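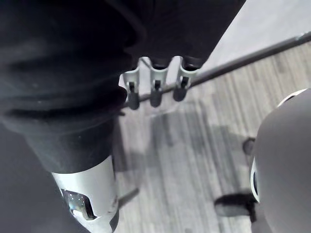

Lambros Vrettos asked whether the winter seedling swap could go back to the morning, as it was before the hall changed its bookings, and the whole room seemed to like that idea. Agreed: doors at 9 am, tables set up the evening before if the hall is free.

Minutes of the last meeting
Taken as read. One correction: the lemon myrtle went to the Cletham Street school garden, not the kindy.

Seed library
What a year! We packed 1,536 packets, our best ever, and the broad beans ran out before the end of May. Kwesi Nyarko has sorted the leftover tomato seed by variety and will run germination tests on anything older than three years. Labels were smudging again – we'll try pencil on the paper envelopes. Kwesi would also love more native peas if anyone has a hardenbergia dropping pods over the fence.

Brolanero pumpkin trial
Nine households grew it and the tasting was a joy. Deep orange flesh, very sweet roasted, a bit stringy in soup according to two growers (the others disagreed loudly). The vines are enormous and will happily go over a shed, so anyone with a small yard should be warned. Lambros had powdery mildew by March but still picked plenty. Moved that we grow it again and hand-pollinate so the seed stays true. Carried.

Polat Reserve beds
The council has said yes to the second row of beds! Soil quote came in at $180 a load delivered, and we need two loads. Approved. Working bee to be held in the morning before it gets too warm; bring gloves, a barrow if you've got one, and something for the shared arvo tea. The tap at the bottom end still drips. Kwesi to ring the council again.

Discussion on whether to put comfrey in the corner bed. Strong feelings both ways. Left for next time, though Lambros would like it noted that he has offered a very large pot.

Garden visit
Skorkodberg nursery has invited us out to see the grafted citrus in August. There are 22 seats on the minibus and half were spoken for before the sheet got around the room, so put your name down early. The owners have promised a go at budding for anyone keen – bring your own knife, freshly sharpened.

Other business
A gorgeous basket of feijoas was left on the supper table for everyone to share. Recipes for the newsletter are due by the end of the month, and feijoa ones are especially welcome.

Someone has gone home with the good secateurs. Please check your buckets.

Meeting closed 8.40 pm. Next meeting same place, with a short talk on saving lettuce seed.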